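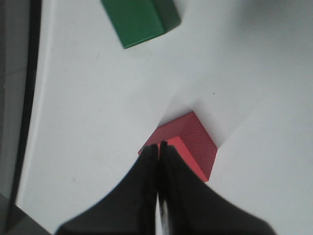 Tuvadis, September

Day four of collecting, and the red cube is starting to show up when I close my eyes. The job is simple to describe. I move the arm by hand with the leader controller, pick up the red cube, put it down where it's supposed to go, and save the episode. Then I move everything and do it again. The target is 2000 episodes for this one task. As of tonight we have 554.

The green block is the distractor. It never gets picked up in this set. In the first batch we recorded, the cube was alone on the white table, and the policy we trained on that batch would go for anything with an edge. Vitalii Kostiuk put a block down next to the cube to see what would happen and the arm went straight to the block. So now every episode has at least one thing in it that the arm has to leave alone, and its position changes each time along with the cube's.

We tried marking start positions on a printed grid and working through them in order. It was fast, but the cube always ended up square to the table, and I got into the habit of approaching it the same way. Now I just drop it and take whatever angle it lands at. Turned so a corner points away from the gripper is the one I like least. The fingers want two flat parallel faces, and from the wrist view you have to rotate quite a bit before you get them. I used to cheat by nudging the cube straight with a fingertip before closing. Vitalii spotted that in the review and we threw out all the episodes where I did it. He was right, though I wasn't happy about it at the time.

The wrist camera takes some getting used to. The fingers are so close to the lens that they're a black blur at the bottom of the picture, and they cover part of whatever you're reaching for at exactly the moment you'd like to see it. I still glance up at the real table when I'm operating. I'm trying to stop. The policy doesn't get to glance up, so if I'm using information it won't have, I'm teaching it something it can't learn. For the last 5 episodes of each session I now work from the screen only. They're slower, and I miss more.

Misses stay in, by the way, as long as I recover. If the cube slips and I go back for it, that's a good episode. If I knock it off the table, that's a delete.

Each recording gets a label before I go on to the next: success, recovered or bad. I used to leave labeling for the end of the day and it was a mess. We keep everything on the machine we call Grarine, and it gets copied over to Skola at night. Skola does the training. The last run was on the first 400-odd episodes and I haven't looked at it properly yet, apart from noticing that it closes the gripper too early when it comes in from the left.

Things to fix before the next session: the lamp, which leaves one corner of the table darker than the rest in the evening (maybe we keep that, I'm undecided), and the reset time. I spend nearly as long putting the arm back to its start pose as I do on the task itself. Vitalii has a script that should do it with one key.

After this set comes the stacking task, with the green block finally getting some use. 6 hours tomorrow, if my wrist holds up.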